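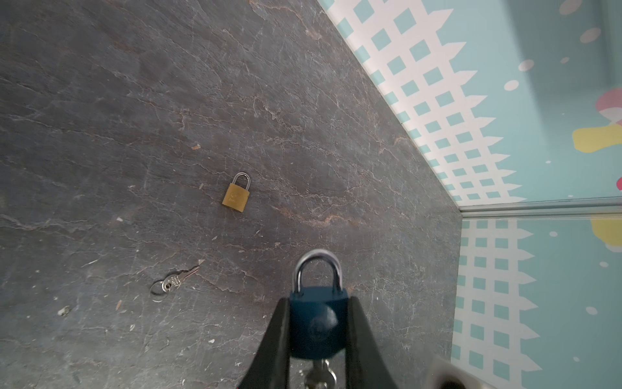
Rapport d'avancement, deuxième semestre
Projet Prultier : ordonnancement de tâches critiques sur processeurs multicœurs
À l'attention du fonds Jarkholm

Le semestre a été dense, et franchement réjouissant. Quand nous avons déposé le dossier, la partie que vos évaluateurs jugeaient la plus fragile était l'analyse des interférences sur le bus mémoire. C'est celle qui a le mieux avancé, et je commence donc par elle.

Analyse des interférences

L'outil de mesure tourne maintenant sans intervention sur les deux cartes d'évaluation. Nous avons pu lancer une campagne complète de 4 000 exécutions, chaque tâche étant observée seule puis en présence de voisines gourmandes en mémoire. Les distributions de temps obtenues sont bien plus régulières que celles du premier semestre. La différence vient surtout de la nouvelle politique de placement des données en cache, écrite au printemps par notre doctorante et revue depuis (la première version avait un défaut d'alignement qui nous a coûté trois semaines, j'en parle plus bas).

Le banc d'essai compte désormais 314 programmes. Nous y avons ajouté des noyaux de traitement du signal et quelques boucles de commande fournies par nos partenaires de Guimarães, qui ont eu la gentillesse de les nettoyer avant de nous les envoyer. Ce sont des codes un peu anciens, avec des tableaux globaux partout, et c'est un régal pour nous : ils ressemblent enfin à ce que les industriels font tourner pour de vrai.

Bornes de temps d'exécution

Le modèle probabiliste a été reformulé. L'ancienne version supposait l'indépendance entre requêtes successives, hypothèse que vos évaluateurs avaient critiquée à juste titre. La nouvelle s'en passe. Les bornes restent prudentes, parfois trop, en particulier pour les programmes très courts où le coût de démarrage domine. Un rapport technique est rédigé à plus de la moitié et vous sera transmis dès que les preuves de l'annexe auront été relues.

Difficultés rencontrées

Le défaut d'alignement d'abord. Il faussait une partie des mesures de mars, que nous avons toutes refaites. Les anciens fichiers sont conservés à part et aucun chiffre de ce rapport n'en dépend.

Ensuite, le compilateur. La mise à jour fournie avec les cartes change l'ordre de certaines écritures, et nous avons choisi de rester sur la version précédente jusqu'à la fin du projet. La comparaison entre les deux ferait un joli sujet de stage.

Enfin, le poste d'ingénieur à mi-temps est resté vacant jusqu'en avril. Il est pourvu, et l'effet s'est vu tout de suite : l'intégration continue, que nous repoussions depuis l'automne, est en place et rejoue un sous-ensemble du banc chaque nuit.

Diffusion

Deux communications ont été acceptées, l'une à l'atelier de Pornley sur les systèmes temps réel, l'autre dans une session étudiante à Guimarães. Pour Pornley, les relecteurs ont demandé une section supplémentaire sur la reproductibilité, et l'écrire nous a obligés à documenter les scripts correctement. L'outil de mesure sera publié sous licence libre en même temps que l'article. La séance d'affiches de la session étudiante a lieu un dimanche, ce qui a fait grincer quelques dents, mais tout le monde vient !

Budget

Les dépenses suivent la prévision. Le reliquat de salaire dû à la vacance du poste nous permettrait de prolonger le contrat de l'ingénieur de deux mois. Nous vous adressons une demande séparée à ce sujet, avec le tableau détaillé.

Suite des travaux

Le prochain semestre sera consacré au passage de deux à quatre cœurs actifs. Les premiers essais montrent des effets de file d'attente que nous ne savons pas encore modéliser proprement, et j'avoue que c'est la partie que j'attends avec le plus d'impatience. En parallèle, nous voulons resserrer les bornes pour les programmes courts et terminer l'interface avec l'ordonnanceur, dont il manque encore la gestion des tâches sporadiques.

La responsable scientifique du projet Prultier

Commentaires (3)

tempsreel_dz
Bravo pour l'abandon de l'hypothèse d'indépendance. Est-ce que les bornes tiennent aussi avec une politique de remplacement aléatoire dans le cache ?

L'équipe Prultier
Pour l'instant nous n'avons traité que le remplacement déterministe. L'aléatoire est évoqué dans l'annexe du rapport technique, sans preuve complète.

mcoeur
Je suis preneur du sujet de stage sur le compilateur, à qui faut-il écrire ?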